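Home Docs Downloads Tickets Forum Log in
Category: Teleop and demo recording > Sim > Gripper issues

Ticket 2354 - gripper closes late during hand demos, replay doesn't match
Opened by: Raghda Hakim
Project: Zorkska, tabletop set
Status: open

Recording demos in sim with the handheld controller. Trigger squeeze goes in, fingers close late. On replay the arm path is fine but the close comes early, so the grasp misses. Same thing on both of our machines at Irnmont.

What I tried:
- restarted the teleop server, no change
- re-paired controller, no change
- dropped the clutter objects from the scene, slightly better?? not sure
- new operator profile, made it worse, went back

Log says gripper commands are stamped at 600 ms behind the pose stream. Pose stream itself looks clean. Buffer is set to 64, never touched it.

Two views from the sim with the dragon on the table:

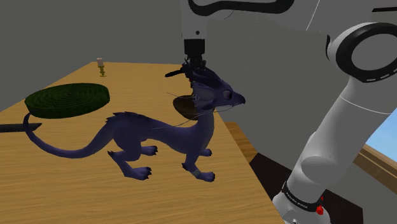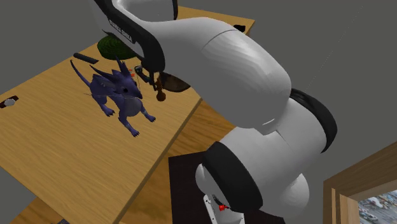 Episodes 1 to 6 of the April batch all have it. Have not checked the older ones. Need to know if they can be re-stamped or if I have to record the lot again - would realy rather not.

Reply - Jailson Lopes, 10:40
Which clock is the gripper on? Pose and gripper are separate topics in Shboul, and the gripper one defaults to wall time. If sim runs slower than real time they drift apart. Send the config pls. Don't delete anything yet.

Reply - Raghda Hakim, 11:15
Wall time, yes. Config attached. Sim is running at maybe 0.7 with the textures on. Didnt know that mattered.

Reply - Jailson Lopes, 11:50
It does. Set gripper clock to sim, restart the recorder (not just the server), record one short pick and replay it. If fingers close where you closed them, the old ones can go through the Detgate restamp script. Run it on a copy.

Reply - Raghda Hakim, 2:20 pm
Clock changed, recorder restarted. One pick recorded, replay closes in the right spot. Trying restamp on episode 1 now - leave this open till I've done the rest.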